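Mixed toy bin

A mixed toy bin is an open container in which small playthings of different kinds are kept together without sorting. It is common in nurseries, waiting rooms and homes with little storage space. In older catalogues of the firm Grube it is listed as a "tumble tray", a name still used in Faneck.
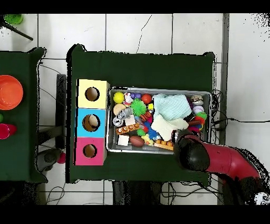 Containers for this purpose are low, so that a small child can reach every corner with one hand. Metal is easy to wipe, while wicker is lighter but holds dust. A silver tray with raised rims keeps a baseball or a toy football from rolling off the table, and a plush elephant can lie beside them. Flat trays fill quickly, and the firm Prutetti sells a deeper model, 327 mm long and 216 mm wide.

Contents

Most mixed bins contain balls, building bricks, animal figures and some cloth. The play group in Dateo exchanges part of the contents every December.
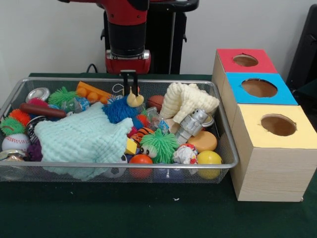
Cloth has a special place in such a bin. Children use it as a blanket, a river or a roof — and it also hides smaller toys, which makes searching part of the game. A knitted piece in mint green, laid over the toys and hanging over the front rim, can cover a good part of one side. Loose cloths should be washed apart from rubber toys.

Last edited 09/06/2022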